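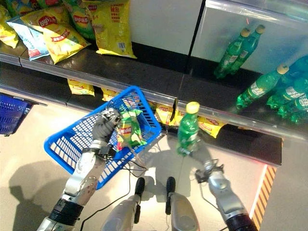

Good demonstrations take longer to plan than to record, and most of my time today goes on the planning. I'm Genivaldo Queiroz and I run the collection side of the Restov shopping project. The task sounds small. Go to a shelf, take what's on the list, put it in the basket. Look at what the two hands have to do, though. The left has the blue basket by the rim and it hangs at a slant, with a bag of crisps already in it, and the right has a bottle of green pop that has to end up in there as well. If the left hand lets the basket drop while the operator is thinking about the right, we have a bad example, and the model will learn from it just the same.

Home Programme Speakers Venue Contact

Search this site Go

SLIDE 2. What we count as one example

One example is one item, from the hand leaving the body to the item resting in the basket. We used to record the whole shopping list in one go. When an operator made a mistake on the last item we didn't know whether to keep the rest. Now the recording is split while the operator is still in the suit, with a foot pedal.

Pause here. People usually ask about the pedal. It is a cheap one and it works.

The target for each product is 500 kept examples. Kept means a second person has watched it through and passed it. Not the operator. We tried letting operators pass their own and the standard slid within a week.

SLIDE 3. Changing things on purpose

Left alone, an operator will settle into one way of doing the task and repeat it all day. It feels efficient and it gives you the same example over and over. So the sheet for each session says what has to change:

- where the robot stands
- how the basket is held
- which bottle or bag is taken
- whether there is already something in the basket

On the basket, go back to the opening picture. Rim grip. Then put up the next one. 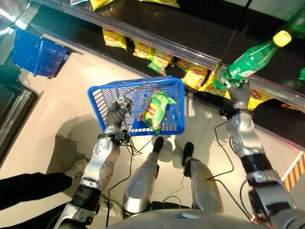
Same task, basket carried by the handle.

Say that both grips are on the sheet and both are kept. With the handle, the basket sits differently under the left hand and the operator has to aim the right hand at another place. A model trained on one grip only did poorly on the other when we tested it at Nesdale. I don't have a clean number for that and won't give one.

Point out the bottle coming out over the metal rail. The rail matters. Pull straight towards you and the base catches. Our operators learned to lift first, and it took most of them a morning.

SLIDE 4. Crisps and bottles

Crisp packets are harder than they look. The shape changes when you squeeze, and the shiny print throws light back at the camera. We re-record more packets than bottles.

Bottles: the plastic is see-through, so depth readings come back with holes in them. Medeiros (our labelling tool) lets the checker mark the clip "depth unreliable" and keep it. Throwing those clips away would leave us with no bottles at all.

SLIDE 5. Operators

2 operators per shift, swapping over every 60 minutes. Longer than that and the arms get lazy. You can see it in the wrist angle before the operator will admit to it. The one who is resting does the watching, standing close enough to the robot to stop it.

In August we ran a Sunday shift as a trial. Plenty of recordings, low pass rate. We dropped it.

SLIDE 6. Failures

Keep them, in their own folder. A dropped bottle with the right label on it is useful later, when the model needs to tell whether a grasp has gone wrong. The Drurnard group asked us for ours and I said yes on the spot. We had been deleting them until spring, so the folder is thinner than it should be.

What I would not keep: anything where the cable has snagged. The arm moves oddly and there is no lesson in it for the model.

SLIDE 7. Questions

If short of time skip slide 4. If somebody asks about simulation, say we use it for walking and not for hands, and offer to talk at the break.

The session sheet is on the handout, both sides.

Print this page | E-mail this page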